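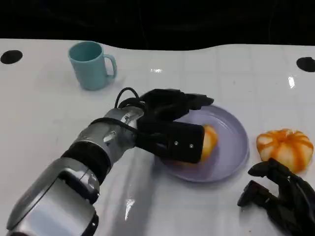 Fig. 1. Teal mug, lavender plate, striped pumpkin, white tabletop.

Clovley Evening Classes: Colour and Tableware
Handout 2, December 2025

Welcome back! Last time we mixed greys until our eyes hurt, so tonight is a treat. We are looking at soft colours next to strong ones, and the kitchen table is a wonderful place to do it.

Start with the mug in Fig. 1. It is a light, muted turquoise with a matte finish, and I love how quiet it is. Look inside the rim and the same colour goes slightly darker. That is one plastic and one colour, but you would need two mixes to paint it. Then find the pale shadow falling below and to the right of it. On a glossy white surface a shadow can be very faint indeed, and beginners nearly always make it too dark.

Now the orange. There is an orange object on the plate and more orange in the pumpkin stripes, and both do a lot of work against that pale lavender. Orange and blue-green sit close to opposite each other on the wheel, so the mug and the pumpkin give each other a real lift, even with bare table between them. Lavender is gentler company (it leans towards both pink and blue) and makes a lovely bed for a strong colour.

Terms for tonight
Hue: the family a colour belongs to, such as orange or teal.
Value: how light or dark it is.
Chroma: how strong or how greyed it is. The mug is low, a ripe mandarin is high.

Table exercise (14 minutes)
Take one plate, one cup and one piece of fruit or veg from the trolley. Set them on white paper and squint. Write down which you notice first, then swap the plate for a darker one and squint again. It's astonishing how far the fruit can seem to change!

For home
Paint two swatches of your favourite cup, one for the outside and one for the inside. Use the Skemau student gouache or whatever you have. Please work on paper of 300 gsm, as the thin pads from August buckled badly.

The Brudex colour cards are in the grey drawer. Put them back in hue order, please, with the lavenders after the blues.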